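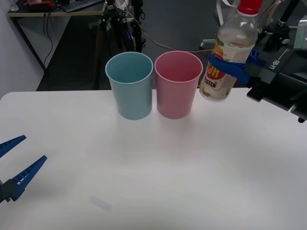 Hetwood Opens Drinking Water Refill Program to Small Food Businesses

HETWOOD, July 5, 2024 – Soluvside Water Services today opened enrollment for a refill and dispensing program for cafés, canteens and market stalls in the Hetwood district. The program covers the supply of a counter-mounted dispensing unit, connection to the existing cold water line, filter changes and water testing. It replaces the pilot arrangement under which units were supplied on loan and maintained on request.

Each unit is built by Prilleck and has a sediment stage, a carbon block stage and a shutoff valve that closes when the cartridge reaches its rated volume. The outlet is set high enough to take reusable tumblers, pitchers and standard screw-cap bottles. A drip tray is fitted below the outlet and lifts out for washing. The unit needs a cold water connection and a grounded wall outlet. No drain line is required.

Businesses may choose a contract term of 12 months or a seasonal term of five months. Filter cartridges are changed every four months under either term, or earlier if the shutoff valve has closed. Water samples are drawn at the outlet on the day of installation and again at each cartridge change. Results are sent to the business in writing and kept on file by Soluvside for the length of the contract.

"The pilot units worked within their rated flow, but the service intervals were not fixed and the records were uneven," said Renata Acuña, program manager at Soluvside. "The new contract sets the intervals in writing and puts the testing on the same visit as the cartridge change."

Enrollment is open to businesses with up to nine seats of counter service, and to market stalls with a permanent water connection. Larger sites will be considered in September, when a second model with a higher flow rate is due to be released. Sites that share a water line with another tenant must supply written consent from that tenant before installation.

Installation is carried out by Ševčík, the contractor that fitted the pilot units. A site check comes first and covers line pressure, pipe material, counter depth and the distance to the nearest outlet. Where line pressure is below the minimum for the unit, a booster pump can be added at the customer's cost. Existing pilot units may stay in place until the new unit is fitted – the old cartridges are no longer supplied and should not be refilled or rinsed for further use.

"Most of the delays in the pilot came from counter depth," said Yeison Giraldo, installation supervisor at Ševčík. "We now ask for that measurement on the form, together with a note of what the counter is made of."

Used cartridges are collected at the service visit. The plastic housings are separated from the carbon and sent for recycling. Businesses should not place cartridges in mixed household recycling.

Enrollment forms are available from the Soluvside office in Hetwood and are processed in the order received. Forms without a counter measurement will be returned.

About Soluvside Water Services
Soluvside Water Services installs and maintains drinking water equipment for small commercial sites in Hetwood and nearby districts.

Press contact: Zdeňka Kopecký, Soluvside Water Services
Technical questions: Octavio Quispe, Soluvside Water Services

We use cookies to measure visits to this site and to remember your settings. By continuing to browse you accept our use of cookies. Accept – Manage settings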